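# The Cloth That Was Supposed to Replace Everything

Vanderleia Guimarães owns 20 microfiber cloths, sorted by color, and she would like her paper towels back. She bought the first bundle from Levero after reading that a good cloth needs no spray, no soap and hardly any effort. Water alone, the label promised. I have read that promise on a lot of labels.

So I spent May wiping things. I had three brands, Levero, Fludow and Zeler, and I used them on the counter, the stove, the bathroom mirror and a bike I should have cleaned last fall. On dust they were all fine. On dried pasta sauce, water alone did what water alone has always done.

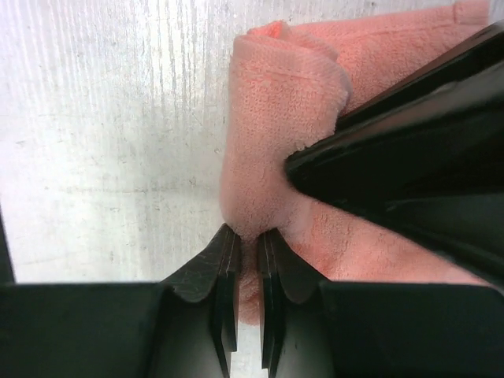
*Pink terry-style microfiber, with a stitched hem along the fold.*

The looped kind is the one most people buy, and I see the appeal. It's soft, it feels thick in the hand, and it looks like a towel. Whether the loops pick up more than an old T-shirt is another matter. Mine left lint on the mirror until they had been through the wash twice – the package said nothing about that.

Then there is the folding. Prodromos Fragkou, who cleaned offices for years before he opened a supply store called Niven, wants every cloth folded in half and in half again, so you can keep turning to a clean side. "People bunch it up and push," he told me. "Then they say the cloth is no good."

I tried it his way. The counter took less time, I'll admit, though I'm not ready to call that a system. He also sells the cloths.

Guimarães has kept two of hers for the car. The rest are in a drawer, still sorted by color, and there's a roll of paper by the sink.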